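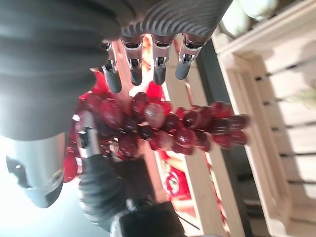

**Trip reports / Fruit and market days**

# Open day at the Zawadzka fruit hall, Nandel

The red grapes were the reason I went. Zawadzka opens its fruit hall to the public once a year in February, and the notice this time said table grapes would be out on the tables to handle and taste. I grow a few vines under glass at home, with mixed results, and I wanted to see how people who do it for a living sort and pack them.

Nandel is on the branch line from Tavoscombe. The train takes 40 minutes and the hall is a short walk from the station, downhill past a tire shop and a row of garages. There is parking in the yard, but it fills early, and the people I saw turning around at the gate at ten in the morning were not happy. Take the train if you can. Admission was $2, paid in cash at a folding table, and you got a paper wristband and a photocopied floor plan. The floor plan had the restrooms in the wrong place. They are behind the apple line, on the left.

## The hall

The building is one long room with a concrete floor and a high roof, with cold rooms down one side behind strip curtains. Visitors follow a painted yellow line. On a working day the whole floor is in use, but for the open day they run only the apple line and leave the rest for displays.

It was cold. I had read that it would be and wore a thick sweater under my coat, and I was still glad to get to the coffee at the end. A few families had come with small children in light jackets and they did not stay long. The notice could have been clearer on this.

The tour was loosely organized. A guide took groups of around 100 people at a time as far as the cold rooms, which is too many for the width of the walkway. From the middle of the group I heard maybe half of what was said. After the first stop I dropped back, waited for the group to move on, and went through at my own speed. No one minded.

## Apples and pears first

I will keep this part short. The apple line is what most people came to see and it is worth watching for a while. Fruit floats down a water channel, goes under brushes, and gets sorted by size into lanes. The noise is less than you would expect, more of a rumble than a clatter. At the far end the packers turn each apple so the stem faces the same way, and they do it without looking.

Pears are handled separately and mostly by hand. They had four kinds out to taste, cut into slices on trays. Two were good. The other two needed another week, and the person with the knife agreed with me.

There was a display of old packing paper as well, the thin printed squares that oranges used to be wrapped in. Somebody had pinned them up on a board with dates. I would have liked to spend more time at it, but it was set up in the narrowest part of the walkway and people kept squeezing past.

## Grapes

The grape section is past the second cold room and was much quieter. I got there before eleven and stayed until after noon.

What struck me first was the color. In a supermarket, red grapes are sold as though red were one thing. Seen close, a single bunch can run from glossy bright red to dark purple, with a maroon one in between and then, right beside it, one so pale and pinkish that the light goes through it. I had always taken the pale ones in my own bunches for a fault. The guide's view was that some unevenness is normal, and that the shaded side of a bunch often colors later. They do grade on color, but they allow more of a spread than I would have guessed.

The second thing was how tightly the fruit sat together. Mine are looser, and I had been rather proud of that. It seems a tight bunch travels better up to a point. Too tight and the inner grapes press on each other, split, and spoil the ones next to them. Thinning is done with narrow scissors when the grapes are still small and hard. I was told I am probably thinning too late, which fits with what I have seen.

The crates were pale wood, and I asked about that, as everything else in the building goes into cardboard or plastic. Wood is only used for the grapes going to market stalls and gift shops. It costs more and takes up more space in the truck. Customers like it. A paper liner goes in before any fruit does, with the ends left long enough to fold over the top.

### How they lift a bunch

I asked about this more than anything else, and I am writing it down mostly for my own use.

The rule at Zawadzka is to hold the stem and keep your fingers off the fruit. Grapes have a dusty-looking coating, called bloom, and it rubs off at a touch. Once it is gone it does not come back, and the grape looks polished in that spot. A bunch with a handprint on it still tastes the same, but the buyers mark it down.

With a heavy bunch, the stem alone may not be enough, and then the weight is taken from underneath. You slide your support in under the widest part and raise it slowly, letting the bunch settle before moving it sideways. Most of the loss happens at the sideways stage. The end swings, catches the edge of the crate, and two or three grapes come off. The packers bring the crate up close to the bunch so there is very little distance to cover.

The bunch goes in with its stem pointing up and slightly to the middle, and the next one is leaned against it. They do not press anything down to make it fit. If the last gap is too small for a whole bunch, it gets a cut piece with a short stem, and those pieces are kept in a tray at the side for that purpose.

I was allowed to try it on fruit that was going for juice. My first bunch lost four grapes on the rim of the crate. The second was better. It is slow work if you are careful, and I asked how many crates get packed in the season. On a busy day the hall sends out 1000, with the packers working in pairs and swapping sides at every break to rest their wrists.

## Tasting

There were three grapes out to taste, all seedless, and one called Ona that has seeds and is grown mainly for people who remember grapes having them. The Ona was the best of the four by a distance. The skin is thick and a little bitter, and the inside is soft, with more flavor than I am used to in a table grape. I asked whether they sell cuttings and they do not. A nursery in Tavoscombe may have it in the spring, so I will call them.

The three seedless ones were closer together. The darkest was sweet and not much else. The red one had some sharpness and a firm bite, and it would be my choice for eating with cheese. The green was fine.

Paper plates and napkins were put out, but there was only one trash can for the whole tasting area and it was full by half past eleven.

## Storage advice, as given

There was a handout, but they ran out of copies before I got one. I wrote down what I could from the board:

- Do not wash grapes until you are about to eat them.
- Keep them in the coldest part of the refrigerator, in something with holes in it.
- Take out any split or soft ones the day you bring them home.
- Cut small clusters with scissors. Pulling single grapes leaves a wet bit on the stem, and mold starts there.
- Keep them away from onions.

I had been doing most of this except for the scissors. I have a pair in the kitchen drawer now.

## Food, coffee, shop

Coffee and rolls were sold from a hatch near the exit. The coffee was weak but hot. Rolls came with ham or with cheese and pear, and the second kind was good enough that I went back for another.

The shop is really just two tables and a scale. Apples were sold by the bag at a fair price. Grapes were sold by the crate only, which put off a lot of people who would have bought a single bunch. I saw two strangers agree to split one and divide it up on a car hood. I bought a bag of apples and a jar of pear butter. Carrying a crate on the train did not appeal.

## Would I go again

Yes, but earlier. The doors open at nine, and from what I could tell the first hour is almost empty. By eleven the apple end was slow going — strollers in both directions on a walkway meant for one — and the guide had given up on keeping groups apart.

If you are only interested in the grapes, you can walk straight through. Follow the yellow line past the first two stops and turn right after the second cold room. There was a bench along the wall there, which I did not see anywhere else in the building.

A few practical notes. Floors are damp near the apple line, so wear shoes with some grip. Dogs are not allowed inside. Photographs are fine except in the office corridor. The station in Nandel has a shelter but no heating, and after noon the trains back to Tavoscombe run only once an hour. I missed one by the length of the platform and ate two of the apples while I waited.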